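2019-03-02
Nollar trial licence, notes on the simulator and the gripper add-on

Second week with the Nollar package. Writing this up before the trial runs out so whoever does the purchase request has something to work from. Earlier notes are in the blue binder and I won't repeat the install, except to say that the licence dongle still has to be in a port on the machine itself and won't work through the hub.

What we are paying for, if we pay: the base simulator, one seat; the parallel gripper model; and the "household" scene pack, which comes with 20 rooms. Arms, extra grippers and the force sensor module are all priced separately. Rirkari is the reseller and they quote the bundle with a year of updates. After the year the software keeps running but you get no new scenes and no phone support. Training is another line item and I don't think we need it.

Install and start-up. Cold start to a loaded scene is 59 seconds on the old bench computer. Changing scenes after that is quicker. The colour settings reset to default each time, which is annoying, and I haven't found where they're stored. Keyboard jog works. The gamepad was recognised only after I unplugged the second one.

Controls. Jogging the gripper in the tool frame feels right. Jogging in the base frame has two axes swapped compared with our own convention, so anyone moving between this and the Hervieu controller is going to get caught. There is a remap file. I changed it and saved a copy in the shared folder under the trial directory. Don't edit the original, the updater overwrites it.

Grasp runs. I set up a scripted reach and close on small objects and let it go through 138 attempts with the start pose shifted a little each time. The logger dropped 8 of those, all at the point where the scene reloads. I have reported this. The remaining logs look complete, with joint positions, finger width and contact flags in a plain CSV. Time stamps are in simulator time, not wall clock, and there's no option for both. Our plotting script needed one line changed to read them.

Contact behaviour is the part I was most doubtful of. With the default friction, spheres squirt out of the fingers if the grasp is off centre. Raising the friction value helps, but then flat pieces stick to the fingers for a moment after opening. Both can't be right with one global number. The manual says friction can be set per object in the scene file, and that works, but it's done by hand in a text editor. For a few objects that's fine. For a whole parts bin it would be an afternoon.

Wrist view. Rendering is plain but steady, and it's good enough for lining up by eye. The gripper body takes up a fair bit of the bottom of the view. Moving the camera mount forward is possible in the tool file – I have left it at default so the runs stay comparable.

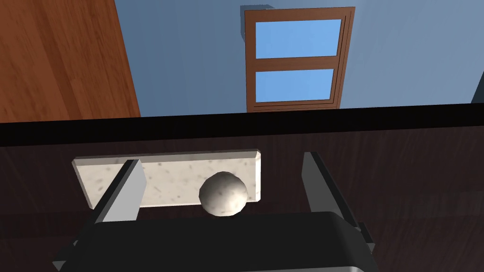 Nitavov's reply to the trial report came back this afternoon, and it says the friction limit is known. Per-object values will be in the scene editor with the August update, they write, and anyone inside the first year of updates gets it without charge. In the meantime they suggest keeping the global value low and raising it only on the round objects. They also want the log files from the dropped runs, and they ask whether the logger was writing to a network drive.

It was. I moved the output to the local disk and will repeat the set overnight with the same start poses.

Still to check:
– whether one seat can be moved between the bench computer and the laptop
– import of our own fixture models, we only have them as STEP files
– whether the Hervieu bridge is in the bundle or extra, the quote doesn't mention it
– wall clock time stamps, have asked

My view so far is that it's worth the base price for practising approach moves and checking scripts before they go on the real arm. I wouldn't use it yet to settle grip force. The scene pack I could take or leave, we would use two or three of the rooms at most. Asked Rirkari to requote without it.

Dongle goes back in the top drawer when you're finished.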